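Reading the Rings: What Fallen Trees Told Us About Dry Years in Drirkside
Student project report, Earth Science elective

Why I picked this

My first idea was to do the water level in the Vass, but the gauge records only go back to when the new bridge was built. Then a storm in March brought down a row of old oaks on the Tinport road, and the town cut them up and left the stumps. I walked past one on a Saturday and could see the rings from the sidewalk. That was it, I had a project!

What I did

I worked on 3 stumps. On each one I sanded a strip from the bark to the center, wet it with a sponge so the rings showed up dark, and marked every tenth ring with a pin. Then I measured the ring widths with a ruler and a hand lens. The oldest stump had 58 rings, and I counted it twice on different days to be sure.

I compared the widths with rainfall totals from the Dalel weather station. I only used April through July, when oaks do most of their growing.

What I found

The match was better than I had hoped. The narrowest rings on all of the stumps line up with the driest springs in the Dalel records. There is one stretch of very thin rings that I could hardly separate, even with the lens - and that is the same drought my grandparents still talk about.

One stump has a wide band that the others don't have. My best guess is that a neighboring tree came down and let in more light, but I couldn't prove it.
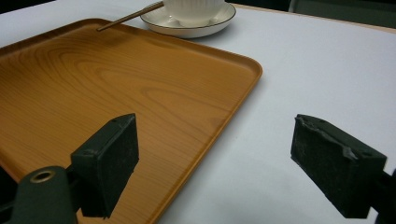
Ring patterns depend a lot on which way you cut. A stump is cut straight across, so you get circles you can count from the middle out. If you slice along the trunk, the same layers come out as long streaks or stretched loops, and a small slope in the cut changes everything. You can see that look in the wood-grain pattern on the tray, with dark ovals one inside another in the middle and straighter streaks lower down. I wouldn't try to date anything from loops like those. Next time I want to borrow a core borer and sample living oaks on the Drirkside side of the river, where the soil is sandier and the dry years should show up even more.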